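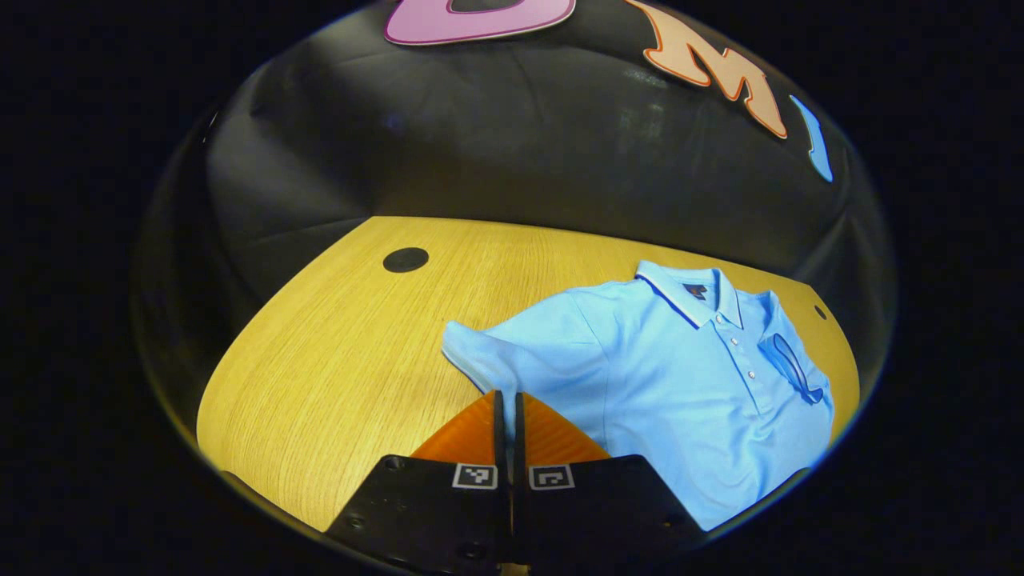 Photo: Torunn Torvik / Flimummont

How to write folding rules that people will follow

Every site that records hand-held gripper demonstrations has a rules document. Ours at Plisville ran to 17 pages, and the only part anyone could quote was the bit about parking. Itzel Mendoza and I rewrote it on Wed 23 April, and the replacement fits on one side of paper. It covers garments only. Mugs have their own sheet, and their own enemies.

Step 1. Fix the start state. Write down how the garment lies before recording begins. For a polo: face up, collar toward the far edge of the table, buttons visible. Creases are fine. A shirt that begins every take looking like it came out of a department store teaches the policy a great deal about department stores.

Step 2. Say where the gripper begins. Ours comes in from the operator's side, fingers nearly closed, both markers in view of the camera. If a sleeve or your thumb covers a marker, stop and start again. Do not carry on and hope. We have 4,000 takes in the archive and hope is well represented.

Step 3. Keep the background dull. Plain dark cloth behind the table is good practice. Lettering pinned to the cloth is allowed under our rules provided it gets logged and stays put for the whole batch. Taking down one letter halfway through a session counts as a change of background, however festive the reason.

Step 4. Define "finished". The old document said "neatly folded", which started an argument in August that is still going. Ours now says: both sleeves tucked behind the body, hem brought up to the collar, fingers open and clear of the fabric. Neatness is between you and your mother.

Step 5. Cap the session. 40 takes, then a break away from the table. Past 60 the operator's wrist begins to take shortcuts, and the data will faithfully preserve every one.

Step 6. Log the failures. A dropped collar is a labelled failure and goes in the folder with the rest. Deleting it is the one thing on the sheet that earns you a conversation with Itzel.

Print the sheet, tape it at eye level and date it. If you colour-code the steps, check the printer has colour first. The Granström office did not, and worked from six identical grey boxes until Hotside sent over a cartridge.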